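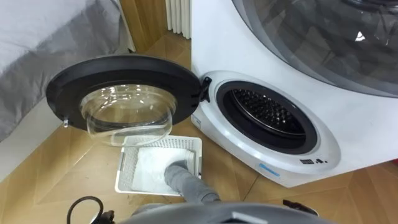 4.3 Setting up the cloth transfer task

This section covers configuration of the Plasley task runner for moving cloth items between a basket and a front-loading drum. Complete sections 4.1 (arm calibration) and 4.2 (head camera calibration) first. The procedure applies to runner version 7 and later. Older task files must be converted with the import tool described in Appendix B.

4.3.1 Before you start

Check the following:

The head camera stream is live in the Sensors tab and the status reads LOCKED.
The arm is in the READY pose and the gripper reports a valid zero.
The emergency stop is within reach of the operator.
The appliance is switched off at its own controls. The runner has no connection to the appliance and can't tell whether it is powered.

CAUTION: Keep hands out of the basket and the drum opening while the arm is enabled. Pausing a task holds motor torque. It does not release the arm.

4.3.2 Creating the workspace

1. Open the Tasks tab and select New > Cloth transfer.

2. Enter a name for the workspace. Names may contain letters, digits and underscores. Spaces are replaced on save.

3. Drive the base to the working position and select Fix base. The base pose is stored with the workspace. If the base is moved later, the runner rejects the workspace with error W-60 until the pose is fixed again.

4. Select Capture scene. Hold the head still until the progress bar clears. Three depth frames are merged into one map.

5. In the map view, draw the source region around the inside of the basket. Keep the region inside the rim. A region that includes the rim will produce grasp candidates on the basket wall.

6. Draw the target region around the drum opening. Use the ellipse tool and fit it to the inner edge of the gasket, leaving the bezel outside.

7. Select Save workspace.

Note: Baskets with perforated walls return patchy depth. Set Basket model to Open grid, which fits a plane to each wall and fills the gaps. The default setting, Solid, treats the holes as free space and the planner may route a finger through them.

4.3.3 Marking the door as an obstacle

The door must be modeled by hand. A clear glass bowl returns either no depth or the depth of whatever is behind it, and the automatic obstacle pass will miss it.

1. Open the door fully. Do not leave it partly open. The runner has no model of door motion and assumes that the door stays where it was marked.

2. In the map view, select Add obstacle > Disk with dome.

3. Click three points on the outer frame of the door, spaced as widely as possible. The disk is fitted to these points.

4. Drag the dome handle until the outline covers the full bulge of the glass. Check the fit from the side view as well as the front view.

5. Set Clearance to 60 mm. With a basket placed under the door, lower values let the planner lift the wrist too close to the glass on the way out.

6. Add a second obstacle of type Box for the latch hook if it projects into the approach path.

Note: Reflections on the glass can also appear as small floating obstacles in front of the door. Delete these with the eraser tool. Do not raise the global noise filter to remove them. The filter also removes thin folds of cloth.

4.3.4 Grasp settings

Open Perception > Cloth and set the values below.

Segmentation mode: Light on light. Use this for white cloth in a white basket. The mode weights surface normals over color.
Candidate type: Fold. The runner looks for raised folds and ranks them by height above the basket floor. Use Edge only for flat items with a visible hem.
Minimum confidence: 70 percent.
Grip force: 7 N for towels. Reduce to 3 N for thin fabric.
Press before close: On. The gripper makes contact with the cloth before the fingers close.
Retries: 3.

If the best candidate lies close to a basket wall, the planner tilts the wrist away from that wall before descent. The tilt is limited by the Wall margin setting. If no tilt satisfies the margin, the candidate is dropped and the next one is tried. When all candidates are dropped, the task stops with error G-7.

4.3.5 Dry run

1. Set Speed to 3 percent and select Dry run. The gripper stays open for the whole path.

2. Watch the wrist and elbow as the arm leaves the basket. The predicted path is drawn in blue in the map view and the measured path in orange.

3. If the two paths separate by more than the value shown in Tracking limit, stop the run and repeat the arm calibration.

4. Repeat the dry run after any change to the basket position, the door obstacle or the base pose.

5. When the dry run finishes without a warning, select Accept. The Run button is disabled until a dry run has been accepted.

CAUTION: A dry run does not include the weight or the hanging length of the cloth. For the first live run, keep Speed at or below 60 percent and stay at the emergency stop.

4.3.6 Common faults

W-60, base moved: Fix the base again and recapture the scene.

G-7, no valid grasp: Move the basket so the cloth is not hidden by the door in the head camera view, or shake the cloth loose by hand with the arm disabled.

P-3, no path to target: The door clearance and the wall margin leave no route. Move the basket away from the appliance and redraw the source region before changing either value.

S-70, region lost: Lighting has changed since capture. Strong streaks of light on a polished floor can trigger this fault. Recapture with the current lighting.

Section revised October 1, 2021. Technical review: Stella Odera, Custódio Lobo.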